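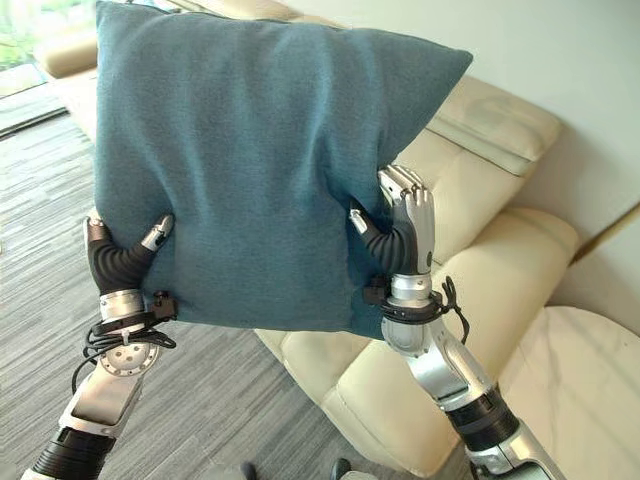
# クッションの中綿がへたってきました。足す?入れ替える?それとも買い替え?

**カテゴリ:** 暮らし・インテリア > ソファ・クッション
**状態:** 解決済み

## 質問

こんにちは、いつも読むほうばかりで初めて書き込みます。

ソファで使っているクッションの中身がすっかりへたってしまって、どうしたものかと悩んでいます。45cm角のポリエステル綿のもので、買ってから四年くらい。最初はパンパンで、寄りかかると押し返してくる感じがあったのに、今は背中に当てても座面の奥までずぶずぶ沈んでいくだけで、支えになっていません。真ん中がぺたんこで、四隅にだけ綿の玉みたいなのが固まってます。

カバーはMelerというお店で買ったフェルトっぽい生地のもので、これがすごく気に入っていて、できれば変えたくないんです。同じ色はもう扱っていないみたいで(11月に店に行ったときに聞いたら、今は無地のグレーとベージュだけとのことでした)。なので中身だけなんとかしたいです。

自分で調べた範囲だと、

- 今の中身に綿を足す
- 中の綿を全部抜いて新しいものに入れ替える
- 中身(ヌードクッションっていうんですね、知りませんでした)を丸ごと買い替える

の三つがあるみたいなんですが、どれがいいんでしょうか。手芸店のFirovで見たら袋入りの手芸綿が600円で、ヌードクッションのほうはもうちょっとします。足すだけで済むなら一袋でいけるのかな、でもすぐまたへたるなら意味ないかな、とぐるぐるしています。

あと、カバーの表面に毛玉が出てきました。セーター用の毛玉取り器を当てても大丈夫でしょうか? 洗濯表示のタグは昔の私がチクチクするからと切ってしまいました……。なんてことを。

裁縫は、ボタンつけと裾上げがなんとかできるレベルです。ミシンはありません。よろしくお願いします!

---

## 回答 1

買い替えが早いです。45角なら100均とかホームセンターにもあるし。綿詰めは部屋じゅう綿だらけになるので私は二度とやりません。

> **質問者からの返信**
> ありがとうございます。綿だらけ、やっぱりなりますか……。近くのホームセンターも見てみますね。

---

## 回答 2 ★ベストアンサー

うちも同じことで悩んで、結局自分で入れ替えた者です。長くなりますけどすみません。

まず「足すだけ」ですが、四隅に玉ができているなら、そのまま足してもあまりいい結果にならないと思います。私は最初それをやって失敗しました。新しい綿が真ん中に入って、隅の古い玉はそのまま残るので、座布団の上におまんじゅうを置いたみたいな形になるんですよ。寄りかかるとゴロゴロして、へたっていたときより居心地が悪かったです(笑)

なので、一回ぜんぶ出してほぐすのをおすすめします。

### やりかた

1. 中袋の縫い目をよく見ると、一辺だけ縫い方がちがうところがあります。そこが工場で綿を詰めたあとに閉じた口なので、リッパーか小さいハサミで手が入るくらいほどきます。
2. 大きいゴミ袋の中で綿を出します。冬は静電気で腕にまとわりついてくるので、先に霧吹きを空中にシュッとしておくとだいぶ違います。
3. 固まった綿を指で左右に引っぱってほぐします。かちかちでほぐれないものは、あきらめて捨てます。
4. 四隅から詰めます。ここがいちばん大事! 角に小さめの綿をぎゅっと入れて、それから辺、最後に真ん中です。
5. 綿はちぎって丸めず、なるべく大きいかたまりのまま入れます。小さくちぎるとまた玉になります。
6. 口を待ち針でとめて、コの字とじ。できなければ巻きかがりで十分です。カバーの中に入ってしまうので見えません。

量ですが、私は45cm角で新しい綿を388g足しました(台所のはかりで量ったので、変に細かい数字が残ってます)。古い綿の生き残り具合で変わるので、一袋で足りないこともあると思います。私が買ったFoleyの綿は、最初の袋を入れたところでまだふにゃふにゃで、もう一度お店に走りました。最初から二袋買っておけばよかったです。

「ちょっと詰めすぎかな?」くらいでちょうどいいですよ。一週間もすると落ち着きます。逆に最初からちょうどいい硬さにしておくと、すぐ物足りなくなりました。でもカバーのファスナーが苦しそうなら、それは本当に詰めすぎです。私はひとつファスナーの端を裂きました……。

手間は、縫うのが遅い私でひとつ75分かかりました。ほとんどが綿をほぐしている時間です。テレビを見ながらやるのがいいと思います。ドラマを流していたらいつの間にか終わってました。

### 毛玉のほう

タグがないと素材がはっきりしないので、電動の毛玉取り器を強く当てるのはちょっとこわいです。フェルトっぽい生地は表面の毛羽も風合いのうちなので、刈りすぎるとそこだけつるっとして、色まで違って見えることがあります。私は眉毛用の小さいハサミで、大きい毛玉だけちょんちょんと切っています。そのあと洋服ブラシで一方向になでるだけ。地味ですけど失敗はないです。

どうしても毛玉取り器を使うなら、ファスナーのそばとか背中側の端っこで試してからにしてください。中身を入れて張った状態だと刃が生地を噛みやすい気がするので、私ならカバーを外して、平らなところに広げてやります。

洗濯も、素材がわからないなら丸洗いは避けたほうが。ウールが入っていたら縮んで、せっかくふくらませた中身が入らなくなります。普段は掃除機の弱でほこりを吸うくらいにして、汚れたところだけ固くしぼった布でとんとん、でいいと思います。

あ、それから形を保つには、寝る前に両側から持って、アコーディオンみたいに何度かぱふぱふするといいです。うちは子どもの係になってます。

> **質問者からの返信**
> うわー、すごくくわしくありがとうございます! おまんじゅうの話、まさに私がやろうとしていたことでした。危なかった。
> 綿は二袋買ってきます。ひとつ聞いてもいいですか? 中袋の布も薄くなってきて、ところどころ綿の繊維が出てきているんですが、これはそのまま使って平気でしょうか。

> **回答者からの返信**
> 繊維が出てきているなら、中袋は替えたほうがいいかもです。そこから吹き出した綿がカバーの内側にくっついて、けっこう面倒なことになります。ヌードクッション用の中袋だけでも売っていますし、使わなくなった枕カバーを切って袋にしてもいけます。手縫いなら目を細かめに、できれば二重に縫ってください。縫い代からも綿って出てくるので!
> ただ、そこまでやるなら新しいヌードクッションを買うのと手間が釣り合うかは微妙です(笑) 気分で決めていいと思います。

---

## 回答 3

もう解決してるみたいですが、買い替えるならという話で。

ヌードクッションはカバーより一回り大きいのを選ぶといいですよ。45のカバーなら50cm角です。うちは同じサイズを入れていた頃は角がしょぼんと余っていたんですが、大きいのにしたら張りが出て、見た目も全然違います。ふわふわが好きな人は同じサイズのままでもいいかも。

中身の種類は、私が使ってきたなかではこんな感じです。

| 中身 | 感想 |
|---|---|
| ポリエステル綿 | 安い、軽い、洗えるのが多い。へたるのは早め |
| 粒綿 | 玉になった綿を最初から詰めてある感じ。寄りにくくて、たたくとすぐ戻る |
| フェザー | 沈むけど形は手で直せる。羽根の芯がたまに刺さる! |
| ウレタンチップ | 硬め。腰当てにはいいけど抱えるには重い |

私はFirnonikというネットのお店で粒綿のを買って、13か月使っています。少し低くはなったけど、まだ腰の支えになってます。届いたときは圧縮されていてせんべいみたいだったので、不良品かと思って焦りました。一晩置いたらふくらみましたよ。袋を開けてすぐカバーに入れないで、しばらく放っておくのがいいです。

干すときは直射日光より陰干しが無難かなと思います。フェザーのは日なたに出しっぱなしにしたら、しばらく鳥小屋みたいなにおいがしました……。

> **質問者からの返信**
> 一回り大きいのを入れるという発想がなかったです! 粒綿も気になります。
> ソファに二つあるので、片方は自分で詰め直して、もう片方は50cmの粒綿にしてみようと思います。中袋が無事なほうを詰め直しにします。
> さっそく毛玉をハサミでちょんちょんやり始めたら、楽しくて止まらなくなりました。みなさんありがとうございました!

> **回答1の人からの返信**
> 綿だらけになったら、ガムテープよりゴム手袋でなでるほうが集まりますよ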